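演讲备注：腕部视角下餐具抓取策略的数据筛选方法
报告单位：Hiditetti 操作学习课题组
报告日期：12月7日

第1页 标题页
各位专家、各位同事，上午好。受课题负责人 Wayne Sowerby 委托，由我代表课题组汇报 Retilar 项目的阶段性成果。汇报内容限于数据筛选方法及其对抓取策略的影响，硬件部分由 Hirkarix 另行报告。
（停顿，确认投影正常后翻页。）

第2页 问题的提出
模仿学习所用的示教数据，通常由多名操作员在不同时段采集。我组在5月完成首轮采集，共得到示教轨迹3354条，任务为从桌面拾取盘、碗类餐具并放入沥架。首轮训练直接使用全部数据，策略在夹爪接近盘沿的阶段频繁出现犹豫，表现为末端在盘沿上方反复小幅修正，迟迟不闭合。
经逐段复查，我们认为问题主要出在接近阶段的示教不一致。同样的餐具摆放，有的操作员由外侧进入，有的先越过盘面再回退。策略对两类动作取平均，得到的动作两边都不可用。
（此处不必展开操作员个体差异，如有提问再作说明。）

第3页 腕部视角的特点
本方法仅使用腕部相机图像，不依赖外部固定相机。腕部视角的优点是盘沿与指尖同时可见，相对位置关系直接；困难在于视野有限，盘体下缘常超出画面，机械臂自身的阴影也会落在桌面和盘面上。 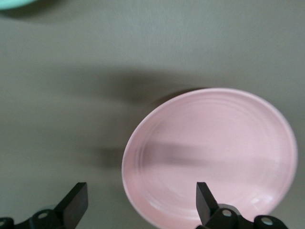

阴影对筛选的影响需要重点说明。早期版本以图像差分判断接近阶段的起点，柔和的大面积阴影随机械臂移动，差分值随之升高，起点判断普遍偏早。现行版本改用盘沿轮廓与指尖的相对距离作为判据，对浅色、哑光的餐具也能给出稳定结果。浅色盘面与灰色桌面的对比度尚可，内壁的同心纹理曾被误检为盘沿，后通过限定轮廓闭合方向予以排除。
（语速放慢。此页为全场重点。）

第4页 筛选方法
方法分为2个阶段。第一阶段按接近方向对轨迹聚类，每一摆放条件下只保留占多数的一类。第二阶段在保留的轨迹中计算指尖相对盘沿的路径曲率，剔除回退幅度超过阈值的片段。阈值由验证集确定，不随餐具种类单独调整。
筛选后保留3000条轨迹。需要强调，网络结构、训练步数和学习率均与首轮一致，两组结果的差别应归因于数据。

第5页 实验结果
评测在 Sugden 实验平台上进行，共执行200次抓取，餐具摆放随机生成，两种策略使用同一组摆放。使用筛选后数据训练的策略，接近阶段用时明显缩短，反复修正现象基本消失。剩余失败多集中于两件餐具相互靠近的情形，夹爪外侧连杆容易先行触碰相邻餐具。
（各类失败的明细见附表，正文不逐项宣读。）

第6页 局限与后续工作
其一，多数类并不必然是最优类。若多数操作员习惯欠佳，本方法会将其固化，目前仍需人工抽查。其二，实验中的桌面均为平整表面，对带花纹的桌布尚未验证。其三，筛选以单条轨迹为单位，对跨任务的长序列示教暂不适用。
下一步拟将聚类扩展至放置阶段，并与 Hirkarix 商定夹爪连杆的避让模型，使筛选判据能够反映夹爪的实际外形。

第7页 致谢与提问
感谢参与采集的各位操作员，感谢 Sugden 平台提供的机时支持。
（提问环节预备：如问及为何不采用多峰策略模型，可答复课题组已作初步比较，多峰模型能够缓解取平均问题，但推理时在两类动作间切换，末端仍有抖动；详细数据将随结题报告一并提交。）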